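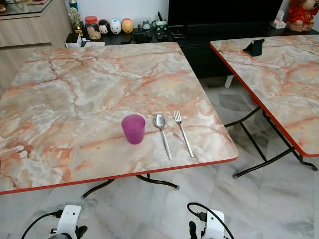
Paora Tuhiwai
Community reporter

Folding tables go into Ruddock supper room

The Ruddock Hall supper room has new tables for the first time in years, and regular users will get to eat off them from August 2025.

The folding tables have a glossy marble-look top with rust and orange veins and a red edge band. The legs are black metal and fold flat, so the tables can be stacked in the side store when the room is needed for dancing or the seed swap.

They replace the old trestles, which took two people to lift and pinched fingers every time they were put away. The last of those went to the Hareo sale in February and brought in $93.

The order came to $474, including delivery from Grudow. The hall put in $406 from its supper fund and the rest came from a raffle. Seating in the room stays at 80.

Place settings are being kept simple. Each person gets a cup, a spoon and a fork, with the spoon and fork set side by side next to the cup. Knives will stay in the kitchen drawer and can be asked for at the hatch. Groups that bring their own plates are welcome to keep doing so. 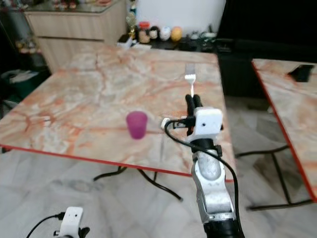

Purple cup and fork on one of the marble-patterned tables.

Users are asked to wipe the tops with a damp cloth after meals and dry them before folding. Scouring pads should not be used on the glossy surface. Hot dishes need a mat underneath – there is a pile of cork ones on the shelf by the urn.

Tables should be carried and not dragged, as the floor was resealed over the summer break. Anyone who finds a loose leg or a lifting edge band can write it in the book at the door.

The monthly shared lunch will be the first meal at the new tables. Bookings for the supper room are taken at the hall office, and the hire rate has not changed. A smaller table can be borrowed for card games by arrangement.

Recent items
Ziko bakery moves to winter hours
Hareo sale returns to the school field
Parking lines repainted behind Ruddock Hall
Grudow road bridge down to one lane

Contact the newsroom | © Ruddock Notes | Back to top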